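Search reviews
Type and hit enter

Hands on with the Pradard grippers at the Kultine open day

Reading time: 4 min

Posted 11/23/24

I've been curious about the Pradard hand-held grippers ever since a reader wrote to me about them in October, so when Kultine put up a sign-up page for their open day I grabbed a slot within the hour. (Good thing too, they filled up fast!) You got a 30 minute turn at the table with the grippers in your own hands, plus as long as you liked wandering around and bugging the staff with questions. I bugged them a lot.

If you've been reading this site for a while you know I mostly cover small arms and desktop kits, so these were a change for me. You hold one in each hand and do a chore with them, and what you do gets recorded so a robot can learn it later. I'd watched plenty of clips of people doing this and figured it would feel like using salad tongs. It sort of does, for the first minute, and then you try to pick up something round and heavy and your wrists start having opinions.

Getting started

There was hardly any setup on my end. Somebody handed me the pair, showed me how to wrap my fingers around the lower part, and let me open and close the jaws until I stopped pinching air. The bodies are compact and boxy, all black, with flat white marker plates on top that have little black dots printed on them. I was told to keep those plates facing up and not to cover them with my fingers, and I forgot that rule twice before it stuck.

The grip is comfortable enough for big hands. A friend with much smaller hands went after me and said she had to stretch, so if that's you, ask to try a pair before anyone orders a set.

The frying pan job

My chore was moving cookware, and the frying pan was the one I kept going back to. You take hold of the rim on both sides, one gripper left and one right, and get it up off the tabletop level. I liked that they didn't start us on foam blocks. A pan is a real thing with a slippery curve to it, and if your two hands aren't doing the same amount of work you feel it right away in the weaker one, which for me is the left.
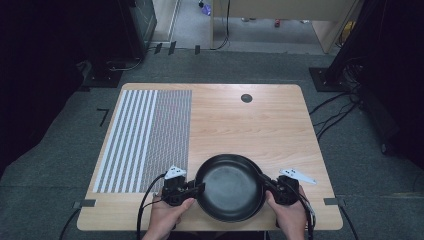

What I liked

- The jaws bite better than I expected on a thin rim. I had one bad slip in my whole turn and that was me showing off.
- You feel the weight through your own arms. With a joystick I always end up crushing something.
- Learning time is tiny. The kid ahead of me was lifting things before the staff had finished explaining.
- Kultine let you watch your own recording afterward, and mine was very humbling.

What I didn't

- The cables! Each gripper has one trailing off it, and I was thinking about mine the entire time. A wireless version would get my money a lot faster.
- Small flat stuff is a pain. I asked to try a coin and gave up.
- My forearms were sore the next morning. I don't know how people do this for a full shift.

Price and the competition

The figure I was given at the desk was $800 for the pair, cables included, with the tracking software billed separately. The closest thing I've used is the Fivik set, which goes for $600 and is lighter in the hand, but the Fivik jaws are narrower and I never trusted them with anything bigger than a mug. If your work is all bottles and boxes, save the money and go Fivik. For pots and pans I'd pay the difference.

I also had a quick go on the Rosales gloves at the next stand over. Different animal altogether, and I want more than five minutes with them before I write a word about how they perform. They're warm, I'll say that much!

About the open day itself

Parking was easy, coffee was weak, and the staff were lovely. They know their stuff and they don't rush you, even when you've asked to do the pan one more time and there's a line. I'd bring a sweater and wear shoes you can stand in. The talk at the end ran long and leaned hard on software I don't use, so I snuck out halfway and went back to look at the grippers again.

My rating for the Pradard pair is four out of five. I'm knocking one off for the cables, and I'll happily put it back if the next model loses them. Kultine says there will be another open day in the spring and I've already asked to be on the list.

Contact | Copyright 2024, all rights reserved | Back to top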